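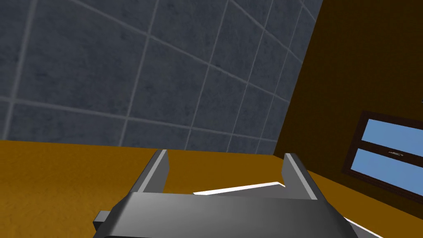

Geelong, 14 Jan 2023

Shrink bag splitting at the handle, 438 mm hampers

kuroda_ayane
Running a batch of 98 corporate hampers for a client's staff awards. Oval tray, 438 mm on the long axis, fixed hoop handle. I'm using the Rastero dome bags, which are PVC, and heating from the base up with a gun. Side seams are fine. The split starts where the film crosses the top of the hoop and runs down one side. Happens on maybe one in six. Contents are the usual: crackers, two jars, chocolate, a bottle of olive oil standing at the back.

y_shimada
What is the lay-flat width of the bag? If it's the 405 you have next to no slack over the hoop once the film draws in. Length won't save you, the load is across the handle.

kuroda_ayane
Next size up from the 405. I have about a hand's width spare each side before heating.

HiguchiA
Then it isn't size, it's order of work. Base up is wrong for a hoop handle. Tack the base, then do the top with the gun well back, then the sides. If you go base up, all the remaining shrink has to come out of the film at the handle, and that's the part you've stretched already.

reiko.s
Disagree with Higuchi. I've gone base up for years on hoops and don't get splits. What I do get splits from is a rough cane end on the hoop. Run a bit of stocking over the handle, and if it snags, tape it.

HiguchiA
On which film, though? Polyolefin forgives a lot more than PVC does.

reiko.s
Polyolefin. Fair point, but I'd still check the cane.

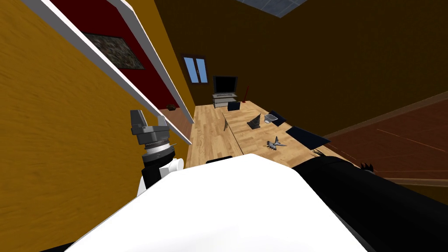
m_amano
Handle wrap and tie position matter as much as heat sequence. I stopped shrinking right over the hoop. I gather the film below it, tie off, and leave the handle bare so the courier has something to lift. The trouble was the tie creeping up under load until I started putting a ribbed collar under it. Look at the ribbed black band around the grey flange on that left gripper and you have the profile I mean: ridges running round it, so a tie would seat between two of them and stay put. A smooth collar does nothing. Mine are Nirkberg, sold for floristry.

y_shimada
Doesn't a bare handle let dust in at the gather? My client would send it back.

m_amano
Not if you fold the gather over once before tying. I wouldn't do it for anything going by open pallet.

kuroda_ayane
Tried both on offcuts tonight. Top first, gun held back, 3 hampers, no splits. Also found a cane end standing proud on two of the failed ones, so reiko may be right as well. Can't fit collars to this lot, the ribbon is already cut and the cards are printed to hang off the hoop.

HiguchiA
Three isn't much of a sample. Do a dozen before you commit.

reiko.s
And tape the cane.

y_shimada
Has anyone run the Lehtinen polyolefin bags on an oval tray? Their chart only lists round and square.

reiko.s
Yes, on the Iltov oval. Order by circumference, ignore the chart.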